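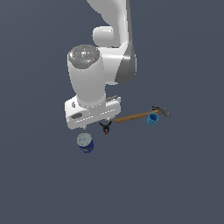
Claw hammer, blue can and blue cup on a plain slate-blue surface.

Gistow Hand Tool Works, open day

The works at Gistow opens its forge and handle shop to the public one Sunday in July. Entry is free, but the forge tour is ticketed at the gatehouse and the morning slots go first. I took the two o'clock.

The tour starts in the bar store. Steel arrives in round bar and is cropped cold into billets, each one checked on a bench scale. Billets outside tolerance go back for scrap. From there they pass through an induction heater, which replaced the old gas furnace and is much quieter. You can stand near it and hold a conversation.

Forging is done under a drop hammer in two blows, with a third press to trim the flash. The claw is still a plain wedge at this stage. It is split and curved in a separate die, and the guide passed round a head from each step so that visitors could compare them. A die set lasts 800 heads before it is dressed, a lower figure than I expected. The guide put this down to the sharp inside corner of the claw.

Heat treatment could only be seen through a window. The whole head is hardened in oil, then tempered at 300 degrees. The face and the claw are tested for hardness on one head in every tray.

The handle shop was the better half of the visit. Ash blanks come from the Dornila sawmill and are stacked for 5 months before turning. A copying lathe by Bustos does the rough shape, and the grip is finished by hand on a belt. Grain direction is judged by eye at the rack. Rejected blanks are sold at the gate as kindling, by the sack.

Fitting takes seconds: handle pressed in, wooden wedge, steel wedge across it, end sawn flush. Output is 2000 hammers a week.

Practical points. Closed shoes are required and checked. The forge floor has steps and no lift. Parking is in the field behind the works; the bus from Gollwood stops at the gatehouse but does not run after six. Tea was served in the pattern store, where the older dies are kept on open shelves with their drawing numbers painted on.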